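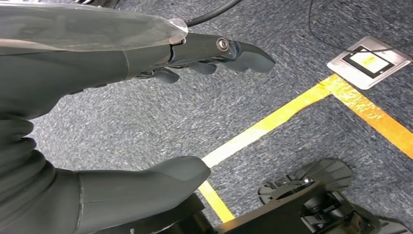

By Aoi Shibata | Rindstead Kitchen Letter | 2026-01-12

Quick one this week, the oven is on and I have beans to deal with.

Soup. Specifically white bean and leek, which I made for 17 people on Saturday and have been asked for ever since. So. Two big leeks, sliced thin and washed twice (grit!!). Butter, more than you think. Low heat until they slump, don't let them brown. Then 4 cans of beans, drained, a quart of stock, a bay leaf, the heel off a piece of parmesan if you've got one. Simmer 60 minutes if you have them. Half that is fine, it just tastes younger.

Blend a third of it, stir it back in. Lemon. Lots of black pepper. Salt at the very end becuase the cheese rind does some of that for you.

Toppings — fried bread cubes, chili oil, whatever parsley is still alive in the fridge. I like a spoon of mustard stirred into my own bowl. My sister thinks this is terrible.

Freezes well, minus the bread. Thaw it overnight and loosen with a splash of water, it sets up like cement.

A few of you wrote in about last week's dumplings falling apart. Wetter dough, smaller dumplings, lid ON. And no peeking until they're puffed up.

Next week is rye crackers, or maybe the orange cake, depends how the oranges are. Reply with your vote, I do read them all even when Im slow to answer.

— Aoi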